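Home | Research | Methods | FAQ | Publications | Contact

Frequently asked questions: the Grasonon grasp study

Prepared by Lakshmi Thevar and Annapurna Mudaliar
February 27, 2026

These questions have been put to the Brevholm robotics group by partner laboratories, reviewers and members of the public. The answers apply to the first phase of the study, which was carried out entirely in simulation.

What is the Grasonon study?

Grasonon is a method for teaching a robot to pick up single objects using camera images alone. The controller is given no measured position for the object and no reading of contact force. It receives the image from a camera near the gripper, together with the position of the arm's own joints, and must decide from these how to approach, when to close the fingers and when to lift.

What question does the study try to answer?

Many controllers trained in simulation do well in the surroundings in which they were trained and poorly elsewhere. We wished to know how much of this loss comes from the look of the training scenes. Two controllers were therefore trained with the same objects and the same number of attempts. One saw a single plain table throughout. The other saw a different surface, with different lighting, at each attempt.

How were the controllers tested?

Each was tested on 40 surfaces that neither had met before. An attempt was counted as a success if the object was lifted clear of the surface and held until the end of the trial. Dropped objects, and objects pushed out of reach, were counted as failures.

What were the results?

The controller trained on varied surfaces succeeded in 77 per cent of test attempts. The controller trained on the plain table succeeded in 20 per cent. On its own training table the second controller reached 81 per cent, which shows that it had learned the task – but only under the conditions it knew.

Why are the test surfaces so heavily patterned?

A plain surface makes the object easy to separate from its background, and a test on such surfaces would say little about the method. We chose materials with strong patterns, many of them close in tone to the objects. 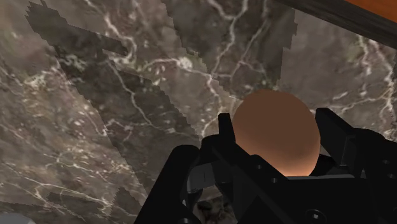
Surface pattern is the factor that most clearly divides the two controllers. The plain-table controller often treated an edge in the background as the edge of the object and closed its fingers too early. Stone is especially demanding in this respect: where pale veins cross brown and grey marble, and hard-edged shadows fall over them, a brown ball held between the fingertips has many competing outlines close by. A controller that has learned to rely on the contrast between object and table has little to guide it under such conditions.

Are the shadows realistic?

They are not intended to be. The renderer produces shadows with hard and sometimes stepped edges, and no attempt was made to soften them. Shadow direction and strength were varied during training in the second condition. We consider rough shadows acceptable for the present purpose, as both controllers were tested under the same rendering. Readers should not take the results as evidence about performance under natural light.

Which objects were used?

The objects are simple solids: balls, blocks and short cylinders in plain colours. They were kept simple so that differences between the two conditions could be traced to the surroundings. Soft, transparent and hinged objects were left out and will be considered in later work.

Does the controller know which object it is holding?

No. It is not given a name or category for the object and does not produce one. A separate program, Dando, records the type of each object for the purpose of analysis. Its records are not available to the controller at any stage.

Which failures remain?

The most frequent failure of the better controller is a grasp that begins too high on a rounded object, so that the fingers slide over the top as they close. The next most frequent is a late closing, in which the arm starts to lift before the grip is firm. Both occur on plain as well as patterned surfaces – and we therefore do not expect further variety of background to remove them.

Has the method been tested on a physical robot?

Not as part of this phase. Trials with a physical arm are planned to begin in July at the Venkataraman Laboratory. The figures given on this page should not be quoted as an estimate of performance on physical equipment.

May other groups use the scenes and the trained controllers?

Yes, for research purposes. The scene files, the test list and both controllers may be requested through the Contact page. Applicants are asked to give the name of their institution and a short account of the intended use. Groups reporting results on the test surfaces should confirm that none of those surfaces was used in training.

How should corrections be reported?

Corrections to this page should be sent to the authors through the Contact page, quoting the question concerned. Changes to any reported figure will be entered here with a note of the earlier value.

Last updated: first issue, no corrections entered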